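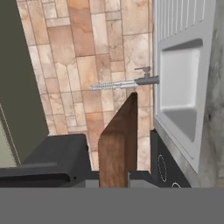
Another life of a dictator, 847 pages. Do we need it? Ismail Farouk thinks so. I don't.

Same childhood, same bunker. Meanwhile the clerks who typed the orders get 3 pages, if that. They're the ones I want to read about. Ordinary people, ordinary desks.

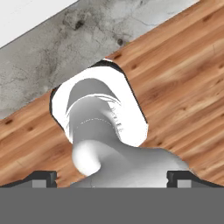 Page last changed: August, 16:40

Uliana Horobets tried it with the Surden town ledgers. About 300 names, all small jobs. Stamps, fuel, train times. Far more frightening then any speech. Publishers, more of that please. Leave teh great man on the shelf a while.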